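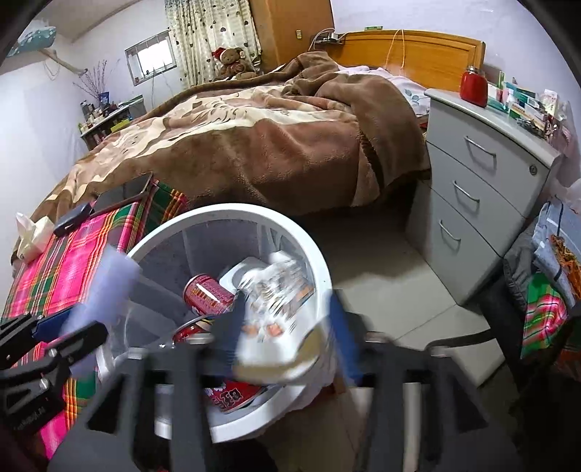 **Which edition of *Pramus* goes on the autumn reading list?** The 540-page paperback, as the hardback is out of print.

Minutes, Fadden Reading Group, August 17, 2019
Chair: Senyo Darko

1. Minutes of the June meeting were agreed with one correction: the translator's note in *Koo* is at the back of the book.

2. Autumn list. *Pramus* was confirmed as the long title. A proposal to replace it with *Andeo* (200 pages, unnumbered chapters, no named narrator) was put to a vote and lost by 2. *Andeo* moves to the reserve list.

3. Reading schedule. *Pramus* will be split at the end of Part Two. Members using the large-print edition, which runs to 600 pages, should go by chapter headings, as page references will not match.

4. Discussion notes. S. Darko to circulate notes on the footnotes in Part One, including those that refer to missing chapters.

5. Any other business. The library copy of *Koo* is overdue and must be returned before the next meeting.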